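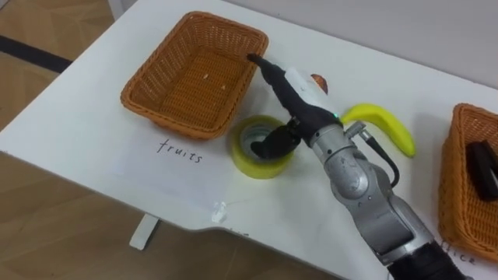

How many demonstrations for a two-basket sorting task, and must I vary the order?
Posted by Stepan Marchuk in Learning from demonstration

Hello everybody. I am collecting examples for a policy which should sort small things with one arm. Fruits go to one wicker basket, office supplies to the other, and the name of each group is written by hand in front of its basket. Until now I have 827 episodes, recorded since May, and in nearly all of them the office things go first and the fruits after.

My trained policy does well with the tape, but when I start it with only fruit on the table it waits a long time, and sometimes it moves to the wrong side. My colleague at Skurkstead wants 3000 episodes before we change anything. I would prefer to record less and record better. Is the fixed order my problem? And should I exchange the baskets, left and right, or is this too confusing for the model?

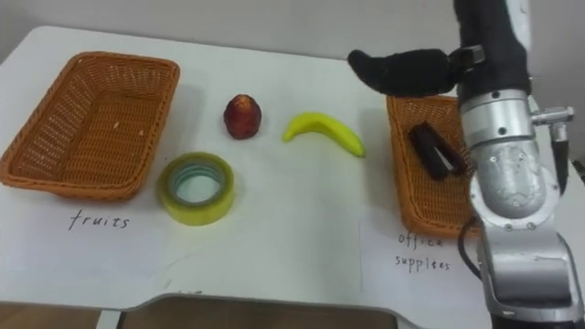 Mesfin Wako
Yes, the order is very likely your problem. If the stapler is always already in its basket when the arm goes for a banana, the model can learn "basket not empty" as the signal to start with fruit. It does not know that you did not mean this.

I would stop the recording and make a small plan first. Write down the starting layouts, mix them, and let the operator take the next one from the list - people who choose freely repeat themselves very quickly. Some episodes should begin with one basket already filled, some with only one object on the table.

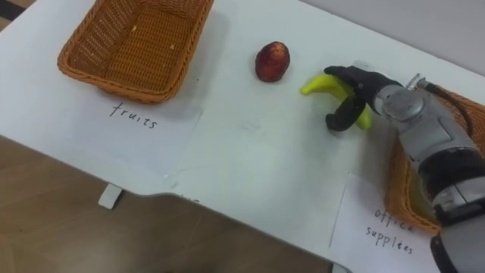

About exchanging the baskets: do it, but move the labels together with them, and only if your camera can read the writing at your training resolution. We had 500 episodes in the Umstead set where the text became a grey smear after resizing, and they were of little use. Also keep the failed grasps, but mark them in a separate field.

Rungrueang
more data always helps, just record the 3000

Skaltlow
I agree with Mesfin on the mixing. With us 11 layouts were enough to see a difference, in around two days of work. Please check also that your episodes do not all end at the same arm position, this was our second mistake.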